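找几个人来我的二手衣物修补铺子一起干活(也招一批“试穿记录”参与者)

大家好,我是Caldeira的店主,铺子开在Otamholm老街靠河那一头,门口有棵歪脖子槐树,很好认。

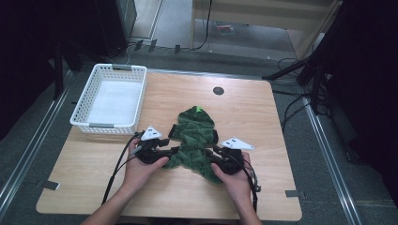 先说我为什么要招人。铺子开到现在,收衣服、洗衣服、补衣服、上架、接电话,基本都是我一个人扛着,偶尔我表妹放假来搭把手。去年入冬以后送来修补的毛衣和外套突然多起来,后屋的架子上现在排着157件,每件都挂了纸条,有的纸条写的还是“不急”,可是人家说不急,我总不能真拖到明年冬天吧!所以这次下决心找人,一共两类,大家看清楚再报名。

一、修补师傅,两位,长期兼职

每周来三个下午,一点半到六点,具体哪三天可以商量,我自己早上要去进线和布料,下午都在店里。

主要的活儿:
织补毛衣的袖肘和领口,换拉链,换里布,拆洗后重新锁边,给起球的衣服去球。偶尔有客人拿来很旧的东西,比如外婆留下的棉袄,这种要坐下来跟人家慢慢聊,问清楚哪里想留、哪里可以换。

我希望你会用家用缝纫机,手缝针脚过得去。专不专业没关系,我自己也是跟着邻居学的,第一条拉链装反了两次。织补不会可以教,我们用的方法很简单,学一个下午就能上手,剩下的靠练。眼睛不好的朋友也别担心,工作台上有两盏可以拉下来的灯,亮得很。

按件计酬加时薪,数字我想当面谈,每个人的速度和手艺差得挺多,写死在这里对谁都不公平。第一个月是磨合期,照样付钱。下午四点有茶,有时候有隔壁面包店卖剩的肉桂卷(不保证,要看他们那天生意好不好)。

有一点得先讲明白:店里有羊毛、有羽绒、有各种人家衣柜里带来的味道,对粉尘或者毛絮过敏的朋友请慎重考虑,我以前有个帮手打了三个星期喷嚏,最后只好去前台接电话了。

二、“穿满一季”参与者,招11位

这个是我自己想做的小项目,名字叫Heria。起因是老有客人问我,补过的衣服到底能撑多久?我每次都只能说“看你怎么穿”,自己听着都心虚。所以想请一些朋友,从我这里领走一件修补好的旧衣服,正常穿、正常洗,从九月穿到第二年三月,中间做点简单的记录。

你要做的事情不多:
每隔两周填一张小卡片,写穿了几次、怎么洗的、补过的地方有没有松线或者变形。卡片我印好了,正反两面,五分钟能填完。
季中来店里一趟,让我看看衣服,顺便喝杯茶。
季末把衣服和卡片一起带回来,我拍几张照,量一下尺寸。衣服之后归你,喜欢就留着接着穿。

报酬是200元店内抵用券,季末一次给,修衣服、买衣服都能用,也可以转给家里人。中途不想参加了随时说一声就行,把衣服还回来,不会有人追着你要理由,抵用券按填过的卡片数折算。

什么样的人适合?真的会穿它的人!我不太想要特别爱惜衣服、只在拍照时套一下的朋友。骑车上班的,遛狗的,带小孩的,在厨房里干活的,都欢迎。年满十八岁,住在Otamholm或者坐公交能到的地方,家里有洗衣机或者愿意手洗都行。尺码从小号到加大号我尽量备齐,特别小和特别大的码要碰运气,报名时写上你平时穿的尺码,我提前翻一翻。

卡片上的内容我只会汇总起来,做成一张“修补耐久表”贴在店里,不写名字。Enderia那边的纺织图书角也问我要一份,我答应了,给他们的同样没有任何个人信息。如果你介意这一点,报名时注明,我就把你的那份留在店里。

怎么报名

两类都一样,最简单的是直接来店里,下午一点半以后我都在。不方便来的话,往门口的绿色信箱里塞张纸条也行,写上你想报哪一类、怎么联系你、什么时间接电话方便。应聘师傅的朋友,请带一件你自己补过或者改过的东西来,袜子也可以,我就想看看针脚,顺便听你讲讲当时是怎么想的。

报名到7月底为止,我八月上旬会挨个联系。人多的话参与者那边要抽签,没抽到的我会留着联系方式,有人退出就补上。师傅这边聊得来就早点开始,毕竟后屋那一架子衣服还等着呢。

再啰嗦几句大家常问的:
能不能带小孩来上班?偶尔可以,店里有剪刀和针,得有人看着。
能不能带自己的缝纫机?能,插座够用。
男生可以吗?当然可以,老客人里补袜子补得最好的就是一位大叔。
不会讲本地话可以吗?可以,客人大部分会迁就你,我也会帮着翻。

想到别的我再往这里加。对了,后门那条巷子最近在修路,骑车来的朋友请走河边那一侧。

Caldeira店主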